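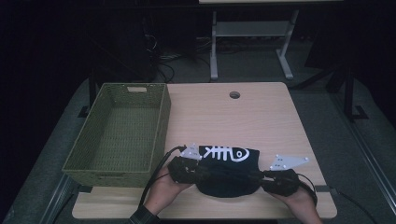
Akorwood Folding Work Table, Model 206

Price: $436, legs included. Casters are extra, and we don't think you need them.

Most tables in this class are sold on a load rating. Joubert prints 2,000 pounds on the carton of theirs. We asked how that was measured and got a brochure back. A load spread evenly over a top that never moves tells you very little about leaning on one corner with a hot iron in your hand, so treat any rating with caution, ours included.

What we can vouch for:
Top: light wood grain, rounded corners
Weight: 70 pounds, so get help on stairs
Legs: fold flat, one latch per pair
Assembly: none, apart from leveling the feet

The finish is sold as "stain resistant." Coffee wiped up within a few minutes left no mark on our shop sample. Fabric dye left overnight did, and the Isteo cleaner the maker recommends did no better than dish soap. Buy the soap.

The optional Harnness edge clamp fits, but it blocks the left latch when the legs are folded. The catalog calls this combination "fully compatible." Take the clamp off first.

Returns: 30 days, unused, in the original carton. Return freight is yours to pay, and on something this heavy it hurts. Measure your doorway before you order.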